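Search this site Enter keywords Go

Washing, Mending and Waiting: A Conversation with Keabetswe Venter

When Keabetswe Venter was appointed head of linen services at Kasent, the regional laundry cooperative that serves 24 nursing homes and small clinics, she asked to spend her first month on the sorting floor. The request was granted, and she has kept a locker there ever since.

"People assume that linen is a purchasing question," she said when we met in her office on 30th May. "You buy sheets, you wash them, you buy more. But most of what goes wrong happens between the bed and the shelf, and you have to stand there to see it."

Ms. Venter trained as a textile technician and worked for eleven years in hotel laundries before joining the cooperative. Hotels, she explained, replace their sheets on a schedule and care a great deal about appearance. Nursing homes keep theirs much longer. A sheet at Kasent is expected to last 200 washes, and until recently few of them did.

The reason was found in the mending room. Mounir El Fassi, who supervises repairs, had been keeping a notebook of every tear that reached his tables. He recorded where on the cloth each one occurred and which home had sent it. By January the notebook was full, and he brought it to the monthly meeting.

"The corners were fine," Mr. El Fassi recalled. "I had expected corners. The damage was along the hems, on the long side, and it came from four homes more than the others. Those homes were tying their bundles with the sheet itself." 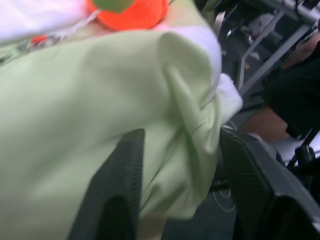
A fold of pale green cloth.

The cooperative wrote to the four homes and supplied bags with drawstrings. Ms. Venter visited each of them in person and spoke with the night staff, who do most of the stripping and bundling of beds. She describes these visits as the most useful part of the work.

"They had been told to tie the bundles years ago, by a manager who has since retired," she said. "It was a sensible rule when the linen went down a chute. The chute was closed, and the rule stayed."

A second change concerned water temperature. Under an earlier contract with the supplier Pappas, all flatwork was washed on one program, whether it was a bed sheet or a tray cloth. The new arrangement, known internally as Zodirton, separates lightly used items and sends them through a shorter cycle. Ms. Venter was careful to note that hygiene requirements for bed linen have not been relaxed – these items are still washed as they were before.

Asked about cost, she was direct. The drawstring bags were inexpensive. The separate cycles required an additional sorting line and two more positions, and the board debated the matter at length before giving its approval.

"I told them that I could not promise savings in the first year," she said. "I could promise fewer complaints, and I brought the complaints with me to the meeting. There were 100 of them in the folder."

Mr. El Fassi would like to see the mending room grow as well. He currently has one apprentice and hopes to take on another in the fall, provided that a suitable machine can be found for her to work on. Patching by hand, he said, remains the better method for blankets, although it is slow and difficult to teach.

The cooperative will review both changes at its next general meeting. Members who wish to submit questions in advance may leave them with the office at the Zasard Street entrance.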